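Nirnance Offers Hand-held Gripper Kit for Rent

December 17, 2021

The company Nirnance has started to rent out its hand-held gripper kit to schools and small laboratories. Until now the kit was only for sale. The rent is 258 dollars for 20 days, and the customer pays the shipping in one direction.

With the kit, a person does household work by hand while cameras record it, and the recordings are later used for teaching a robot arm the same work.

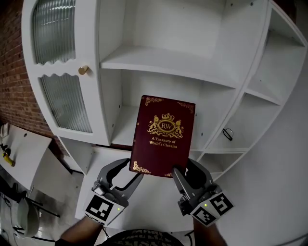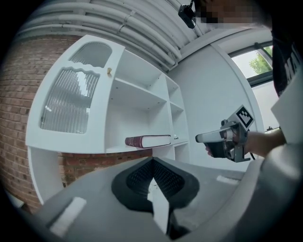
Hand-held grippers in use at a white cabinet with ribbed glass in the door.

Leonora Ocampo, who is responsible for rentals at Nirnance, explained that many customers asked for a shorter way to try the product. "They want to know if their people can work with it before they ask for a budget," she said. The price for buying stays at 905 dollars for one gripper. A customer who decides to buy after the rental gets the rent back as a discount.

One of the first to test the offer was the training center Soltholm. Its teacher Chin-lung Tang let his students practice with books and other things from the house. In his opinion the grippers are easy to understand, but the arms become tired after a long session, and the cable needs attention when one walks between the furniture. His group made 613 recordings in the rental period. He would like to have a better printed manual, as the present one is short and the chapter on calibration is difficult for beginners.

Ms. Ocampo answered that a new manual is in preparation. It will be sent also to the customers who rented the kit with the old one.

The software for sorting the recordings is included in the rent, but it must be installed before the kit arrives. Support is given by e-mail on working days. Requests for the next rental period are accepted until the end of December.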